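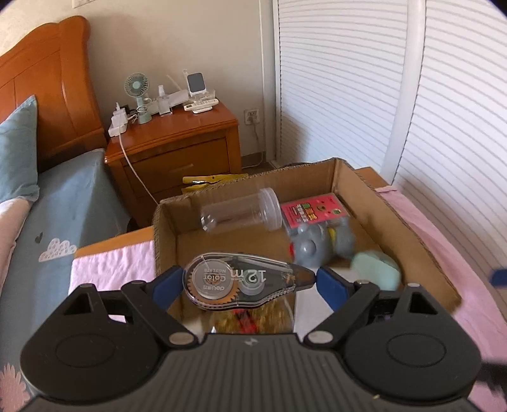
Deli Color correction tape, No.71478, with an open cardboard box on a bed.

By Mirjam Brunner
September

Herard Storage Carton, Single Wall, Flat Packed

The Herard is a plain brown cardboard carton for keeping small household things together. It is sold flat in bundles of four and folds up without tools. The bottom closes with four flaps and needs one strip of packing tape along the center seam, two if you plan to carry anything heavy. The top flaps can be folded down outside the box or taped shut for storage.

We have carried this carton at the Hollenstein shop longer than any other size. It fits under most bed frames and on a standard closet shelf, and one person can lift it full of stationery or toys without trouble. It is not meant for books. If you are packing books, order the double wall version, item 558, which has the same footprint and a thicker bottom.

Item number: 552
Sold as: bundle of 4, flat
Color: brown outside and inside
Wall: single
Closure: tape (not included)
Hand holes: none
Printing: none

Assembly

Open the carton so that it stands square. Fold the two short bottom flaps in first, then the two long ones. Press the seam closed and run the tape down it, leaving a hand's width of tape up each side. Turn the carton over. If it leans, the long flaps were folded first; undo them and start again.

Use

Desk supplies, craft materials, small toys, cables, sewing things, seasonal decorations. Loose items settle at the bottom, so put the flat ones along the walls and the heavier ones in the middle. Small parts such as beads or screws should go in a jar or a zip bag first — they will find the gap at the corners otherwise.

Keep the carton dry. Cardboard that has been damp loses its strength and does not get it back, even after it has dried out. In a basement or garage, set it on a shelf or on a couple of slats. Do not stack more than three full cartons on top of each other, and put the heaviest at the bottom.

For labels, a broad marker works directly on the board. Paper labels stick well to the long side, less well across the seam. Correction tape does not cover marker on brown board. Stick a fresh label over the old one.

Ordering

Bundles ship from the Stilamton warehouse, usually the next working day. Orders placed before 2 p.m. go out with the afternoon truck if the item is in stock. At the last count there were 3,477 bundles on hand, so we do not expect a shortage before the new year. Pickup at Hollenstein is free. Ask for Reto Fuchs at the side door and have your order number ready.

Unused cartons can be returned if the bundle strap has not been cut. We cannot take back single cartons. Cartons crushed in transit are replaced — send a picture of the bundle and the shipping label to Theresia Ammann in customer service.

Often ordered with this item: paper packing tape, item dividers for 552, blank labels. The dividers are a separate set and come flat as well. They fit this carton and item 558, but they do not fit the older Pinville carton, which was slightly narrower.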